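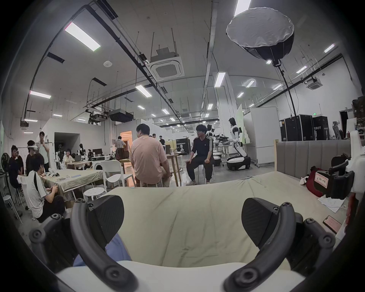 Hand-held gripper no. 27, jaws open, at the bed station.

WEEKLY CHECK: HAND-HELD GRIPPER
Lodthorpe floor. Filled in by Fengying Guo, read over by Dwayne Brannigan.

1. Finger screws and bolts, both sides. OK
I went round every one with the small driver, and the left finger took a touch more than I'd like near the base. Nothing to lose sleep over, but please have another feel of it next time, would you?

2. Pads. OK, watch
Wiped both. The right one is getting a bit shiny and we're at 240 hours on this pair, so Santino, if you've got spares from Abugri tucked away in your drawer, now would be a lovely time to own up!

3. Jaw travel, full open to full closed. OK
100 cycles by hand, smooth all the way, no clicking.

4. Base plate. OK
No cracks. Give it a proper clean anyway, it's white and it shows everything.

5. Floor around the station. ACTION
Papers and a phone on the floor. I know how it goes on a long afternoon, but please pop them on a table before the next run. Bag over by the wall too, thanks (panda included).

6. Bed cover. ACTION
Wrinkled again. Pull it snug and tuck it in at the headboard end, or the fingers catch the folds.

7. Service count. OK
Next strip-down falls due at 2,000 cycles. Shagufta has the grease.

Signed off 4:15 pm, items 5 and 6 still open.

Related checklists
Kekidon charging dock, monthly
Ditard wheeled base, brakes and castors
Lodthorpe workbench and hand tools

We use cookies to keep you signed in. Accept | Manage settings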